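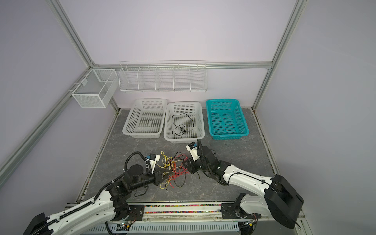 Nurnadstead Repair Hall Asks for Your Cables, Gets Them

March 18, 2019

The Nurnadstead Repair Hall has spent the month of March learning what happens when you invite a whole town to empty its junk drawers at once. The answer comes mostly in the form of knots.

The cable drive, run with the Turken Street library, was meant to rescue usable cords and hookup wire before they went out with the trash. By the time the library desk stopped taking bags, 786 pounds of it had been dropped off. Organizers had planned for 50.

"People were very generous," said Hưng Trịnh, who is running the sorting. "I think some of them were generous with things they were scared of."

The method is simple enough to fit on an index card, and has been taped to the door on one. Black power and data cables get coiled and go in a white basket. Anything turquoise is for wire that has been untangled, checked and tied. Loose colored wire goes on the floor until someone can face it.

Facing it is the slow part. Twisted pairs in red, yellow and black have a habit of arriving as a single object, and Trịnh has asked that helpers pull from the outside of a pile and leave the middle alone. Scissors are allowed only after 13 minutes of trying, a rule that has already been appealed twice – both times by the same person, both times without success.

Wire longer than four feet will be offered free to the evening electronics class at Ilham Hall, which goes through the stuff at an alarming rate. Shorter pieces will be sold for scrap, with the money going toward new shelving labels. The old labels said "misc."

Residents are asked to hold off on further donations until the end of the month. The hall will still take extension cords with both ends attached, and would like it known that a phone charger for a phone last sold in the previous century is a keepsake and should be kept at home.

Sorting sessions run from 4 to 7 p.m. at the hall's side entrance. Bring patience and short fingernails.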